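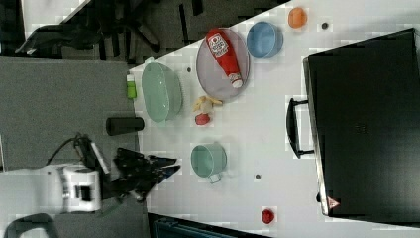

7. Dropped and missed objects

Read this section before you call Cladik support. Most reports of a "bad hand" on the Dorngate cell come down to a cable or a skipped zero check. The status light will not tell you which. It stays green through a dropped object, and we have stopped trusting it.

Caution: Press the stop button before you reach over the table. A paused hand can still close.

7.1 Stop the task and leave every object where it is. A cup on its side at the table edge tells you more than the log does.

7.2 Write down which object was dropped or missed, and the last line on the screen. The log keeps only the last 14 events.

7.3 Check the black cable above the wrist. It should hang in an open loop with no pull on the plug. If it drags when the arm turns, clip it again and repeat the task once.

7.4 Run the finger check from the Service menu. All fingers should open fully and stop together. The menu reports "Pass" even when one finger is late, so watch the hand.

7.5 Reset the zero point. Do this even if the software says it isn't needed.

7.6 Start again at low speed with a light, empty object such as the mug. Leave bottles for last - they roll.

Note: The Vestby update was supposed to cure missed grasps near the table edge. We ran 700 grasps after installing it and saw no change worth reporting. Keep objects away from the edge whatever the release notes say.

If the fault comes back after 4 tries, lock out the cell and send your notes to Fouad Chamoun. Do not raise the grip force to get through a shift.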